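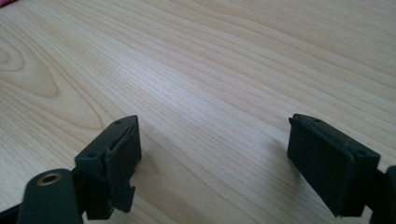 Songbooks and guitars: tips from our worship band cupboard

I love getting our music gear ready before a big praise night! Wipe guitar strings with a dry cotton cloth after every set – sweat is what kills them. Sticky songbook covers come clean with a barely damp sponge and a drop of dish soap. We did 59 of them for the Mosthorpe kids' service and they look wonderful.

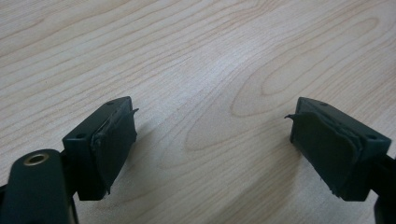
Loose pages are easy to save, too. Run a thin line of white glue down the spine, close the book and leave it under something heavy for about 6 hours. Work on a smooth, bare tabletop with a bit of a gloss to it, like this pale wood one, and put wax paper under the book so drips don't reach the grain. Tambourine jingles next month!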